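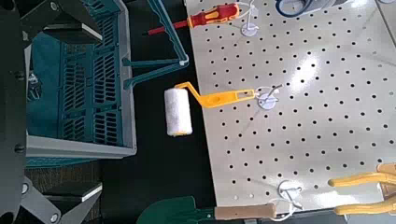 How to keep your mobile number when you change network

Moving your number to a new network is called porting. You need a code from the network you're leaving, and you give it to the one you're joining. The steps below are for a move from Furkine to Werkum on a monthly SIM-only plan, but the order is the same for most networks.

Before you start

Check that your phone is unlocked. Put a friend's SIM from another network in it and see whether you can make a call. If you get a message asking for an unlock code, sort that out with your old network first.

Check your contract end date as well. It's in the Furkine app under Account, then My plan. If you leave early you pay for the months remaining, and the charge goes on your final bill.

Don't cancel your old plan yourself. If you cancel before the port goes through, the number can be lost.

Step 1: Order the new SIM

Order it from Werkum and choose "new number" for now. The SIM arrives with a temporary number, which will be replaced later. Most SIMs come as a triple cut, so push out the size that fits your tray. Keep the plastic card it came in, as the long serial number is printed on it.

Step 2: Get your transfer code

Text MOVE to 711 from the phone with your old SIM in it. You should get a reply with the code, the date it runs out and anything you still owe. The code lasts 30 days. If you let it lapse, text again for another.

Pay as you go customers should use up their credit first. It doesn't move with the number.

Step 3: Give the code to the new network

Log in to your Werkum account and choose Bring my number. Type in the old number, the code and the SIM serial number. Requests made before 5 pm normally go through the next working day.

Step 4: Swap the SIMs

Leave the old SIM in until it loses signal - usually mid-morning. Then turn the phone off, put in the new SIM and turn it on again. Calls often work before texts do, so allow 24 hours for everything to settle.

If something goes wrong

No data: go to Settings, Mobile network, Access point names, and reset to default. Older Stomby handsets need the APN typed in by hand.

Calls work but texts from your bank don't arrive: restart the phone, then ask the new network to refresh the number on their side.

Smaller networks such as Moen don't take the code online. Phone them and have it ready, along with the SIM serial number.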